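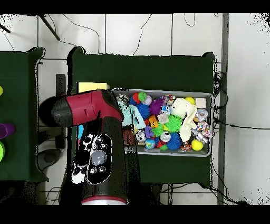 *A shallow gray tray of toys, on a green table.*

**1/** The Porkstead Museum of Dress opens its winter display in November. It is called "Let Down, Taken In" and it concerns altered clothing: hems dropped, waists moved, sleeves cut from one garment and set into another. The posts below give an outline for visitors and for readers who cannot attend.

**2/** The display contains 129 garments. All of them come from the museum's own holdings, which now stand at more than 2,000 pieces. Most have never been shown. Earlier curators preferred clothing in its original state, and an altered dress was often marked "spoiled" in the register and returned to its box.

**3/** We have kept those register entries and printed them on the labels. Visitors will see the word "spoiled" a good deal in the first room.

**4/** The oldest piece is a brown wool bodice that was let out at the side seams on 4 separate occasions. Each set of stitch holes is still there. The thread changes from linen to cotton between the second alteration and the third, and the later sewing is much less even.

**5/** The second room is given over to the Tostell gift, a group of 50 children's coats and dresses from a single mill town. Growth tucks are present in nearly all of them. A growth tuck is a fold sewn above the hem and released as the child gets taller. On several coats the released band is a darker shade than the rest of the cloth, as it had been hidden from the light.

**6/** Readers have asked whether the museum will restore any of these garments to their first shape. It will not. Loose seams have been secured where there was a risk of tearing, and later stitching has been left in place.

**7/** The catalog is published by Drokutell. It includes an essay on how books about fashion have treated mending and alteration, which for many years meant a short chapter near the back. The essay argues that writers on dress were trained to look at the designer and the first sale. What happened to a coat over the next thirty years was left to household manuals.

**8/** Pattern drawings for six garments appear in the catalog at one-quarter scale. The drawing for the bodice in post 4 shows all stages in one diagram, using a different line for each.

**9/** The third room holds work on loan from the Jurčo studio, which makes new coats from old ones. Five are on view. They are lined in shirt fabric, with the former collars left visible on the inside - visitors may turn back the front of one sample coat to see this. The other four should not be touched.

**10/** Light levels are low throughout. Large-print labels are available at the desk, and there is seating in every room.

**11/** A Wednesday evening talk on reading stitch marks will be repeated each week while the display is open. Places are free and must be booked. Visitors are welcome to bring an altered garment of their own for discussion, though the museum cannot give valuations.

**12/** Correction to post 5: the Tostell gift includes two adult aprons, which are shown in the same case as the coats.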